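Subject: Re: [breakroom-list] prep line changes, what are we all supposed to do now

Dalibor Hudec wrote:
> Senelano wants the arms doing fetch and put-away by March. I've got 8 people
> on mornings asking me if they still have a job, and I don't know what to
> tell them. How did it go at your place? Did anybody's hours get cut?

Hi Dalibor,

Nobody's hours got cut here, but the jobs did change, and I'd tell your folks that part up front. We run 2 arms at the Paulík kitchen, and before they came in I was pulling and closing drawers all shift long (my shoulder has opinions about those years). Now I'm mostly setting up runs and checking them in the simulator before the real pair gets to try. I like it a lot more than I thought I would! Marisa on the salad side hates it, says she didn't get into food to sit at a screen, and I can't argue with her.

The drawer is what we've been fighting with this week. Right hand goes to the handle, left hand stays open and out of the way, toaster over on the left:

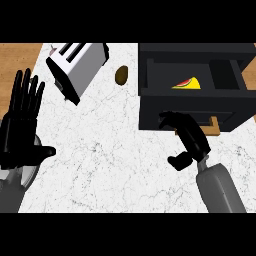
Filed under: Kitchen automation, Staff and training

What I keep going back and forth on is the handle. It's a squared-off bar on posts, and I want the fingers to come at it the same way every time, or the person who has to sign off on the run will be there all afternoon. We did 200 tries in the simulator on the old settings and 78 of them needed me to step in and redo the approach. So there's your answer for anybody who thinks the people go away.

Two things I'd push Senelano on. Get the training hours paid and in writing, ours were "informal" until Vernon Marchand made a stink about it. And let the morning crew pick where stuff goes on the counter. The Stistum guys laid ours out the first time and put the toaster right where everybody likes to stand with a tray.

Oh, and if they offer you the Ziltus scheduling add-on, ask to try it first. Ours kept putting cleanup in the middle of the breakfast rush.

Call me after 2 if you want, I'm off the line by then.

Renny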